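Skimside have announced their new sleeve sponsor and it's Wositz, the flooring people. Three-year deal, starts next season. A few thoughts, as I've followed the money side of this club for longer than is good for me.

First, the fee. The club won't give a figure. The local paper says it's up 37 per cent on what Sampaio were paying. If that's right it's a decent bit of business for a side that finished 8th.

Sampaio had the sleeve for five seasons and never put their name on anything else. No stand, no training kit, no match ball. Wositz get the sleeve, the boards behind the away goal and the family section.
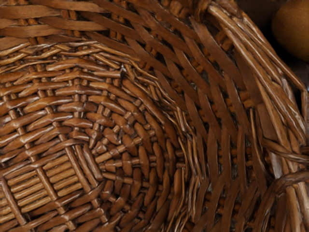
The family section part matters more than people think. It's been half shut since November while the roof was looked at. The statement says work will be "supported by" the new partner. I'd like to know if that means cash or materials.

Philomena Nic Giolla is quoted as commercial director, so I take it the job is now hers for good. She was only covering when the shirt deal was renewed. She has done well to get this signed before season tickets go on sale.

Replica shirts. Adult shirts come with the sleeve patch, junior ones don't. Price is up £5. I can live with that, but the club should have put it in the main announcement and not at the bottom of the shop page.

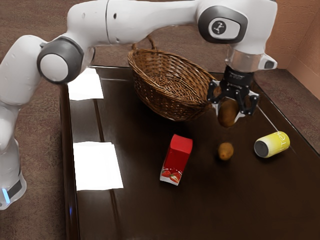

Someone asked what happens to the Alik deal. As far as I know nothing changes. Alik are front of shirt, they have another year left, and their logo is staying the same size.

Where does the money go? My guess is wages. We have nearly a full team out of contract in the summer and both keepers are among them. I wouldn't expect a big signing off the back of this.

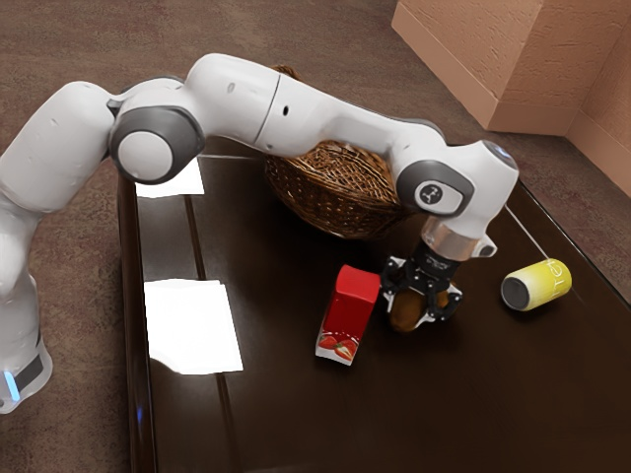 Supporters' meeting is at 7 in the main bar. I'll ask about the roof and the junior shirts and post the answers on here afterwards.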